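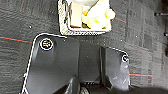 The Shelf You Stop Seeing

There comes a point in any household when a shelf gives up being a shelf and becomes the place where things are put down. Mine came in June, when I went looking for a bowl and found it between the folded cloth and the soft toys, where it had evidently been quite comfortable for months.

I had moved to Skurnurville with 11 boxes and a firm plan for each of them, and the plan lasted until the kettle was unpacked. After that, anything without a home went up on the black wire shelves by the wall (a sensible purchase, I still maintain, even if the putting together took most of a Sunday and a good deal of muttering). Picture frames went there because I hadn't a hammer. The plush toys went there because they are soft and will sit anywhere, bless them, and the blue one and the orange one have seen off every attempt to find them somewhere more dignified.

So this autumn I tried something gentler than a clear-out. I took a small open container, put it on the carpet, and let myself fill it with whatever I picked up without thinking. Once it was full I stopped and had tea. It's slow, I grant you, but my knees approve, and I rather like meeting my belongings a few at a time.

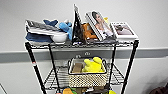 Nadine Sabbagh wrote to me that she would leave the photographs and the toys exactly where they are and move the bowl back to the kitchen, and that a top shelf ought to be allowed to look lived in. I've moved the bowl. The cloth is still under discussion.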